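The dispute between Gitex and Momdale began with a purchase order for machine parts and ended, three years later, with an argument over who had to pay to read the email. By then the parts had been delivered and the warranty claim had been settled. What was left was a bill from Rizzi, the vendor that had collected and hosted the documents for both sides, and a judge who wanted to know how it had gotten so large.

Cases like this one rarely draw attention. The amount was $3,780 a month, which does not sound like much in a commercial lawsuit. It ran for longer than anyone had planned, though, and the agreement the two companies signed at the start said only that hosting costs would be "shared." It did not say in what proportion, or until when, or whether they would be shared once one side had stopped using the database.

Momdale had stopped. Its lawyers finished their review in October and asked Rizzi to close their access. Gitex was still preparing for depositions and kept its copy online. The invoices went on arriving at both offices. Momdale paid two of them by mistake, and then it paid none.

Hạnh Bùi has been handling billing disputes between litigants for most of her career, first as a paralegal and then as an attorney. She was brought in by Momdale after the first motion was filed. She asked for the signed agreement, the invoices and the access logs, and she read the logs first.

"People go to the contract," she said. "I want to see who was logging in. If my client's people were in there every day, I need to know that before I tell a judge they weren't."

The logs showed 59 logins by Momdale's team over the life of the account, none of them after the date it asked to be removed. Gitex's team had logged in 185 times. Bùi put both numbers on the first page of her brief and attached the full record as an exhibit.

Gitex's answer was that logins had nothing to do with it. Both parties had agreed to a single database so that they would be working from the same set of documents, with the same page numbers. Taking one party off the account did not shrink the database or lower the price. The company also pointed out that Momdale had supplied most of the material. If the thing was expensive to store, Gitex argued, that was largely because of what Momdale had put in it.

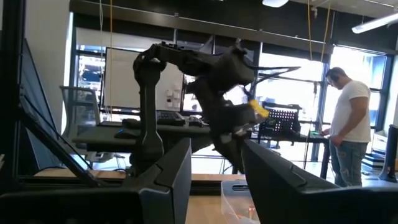

Much of that material was engineering files. Momdale makes custom machine parts, and its designers save every version of every drawing, along with test video and photographs. A single project can take up more room than a year of the sales department's correspondence. Something like a black robot arm with a set of thin spines fanned out at the elbow and a small bright yellow piece held at the end could leave behind hundreds of drawing files, and a request for "all documents concerning the design" would call for every one of them. The lawyers on both sides had agreed to wording of that kind without asking how much there was to collect.

Bùi thinks that was the real mistake, and that it was shared evenly. The request could have been limited to final drawings and the two versions before them. A sample could have been pulled to see whether the video was worth hosting. Rizzi had offered a cheaper tier of storage for files that were seldom opened, and the offer sat in an email that neither side answered.

The magistrate judge who heard the motion took the same view. The hearing lasted 62 minutes, and a good part of it was spent on that email. He asked each lawyer in turn when they had first read it. Neither gave a date.

His order was five pages long. He found that "shared" meant shared equally, since the parties had paid equal amounts from the beginning and neither had complained. He found that the duty ended for Momdale on the last day of the month in which it asked to be taken off the account. After that the database was being kept for Gitex's convenience, and Gitex could pay for it. The two payments Momdale had made by mistake were to be credited back.

He declined to award either side its fees for the motion. Both had asked. He wrote that the amount spent arguing over the invoices was likely to exceed the invoices, and he directed the parties to file a joint plan for the remaining discovery within two weeks, with a cost estimate attached.

Gitex did not appeal the order. Its lawyers moved the drawings and video to the cheaper tier that week and kept the correspondence where it was.

The order does not bind any other court, and the facts are narrow. Still, lawyers who draft these agreements have been passing it around. One firm that represents Sisport, an equipment distributor, has rewritten its standard form because of it. The new version runs a page and a half where the old one had a single paragraph. It sets a percentage for each party, names the event that ends each party's share, and requires the vendor to send a notice when the stored data passes an agreed size. It also says who has to answer the notice, and by what date.

Bùi has a copy of that form and has marked it up. She would add a line about what happens when the case settles, because vendors go on charging until they are told in writing to stop. She has a second matter on her desk now in which the parties settled in the spring and the database stayed up through the summer. The invoices went to an associate who had left the firm.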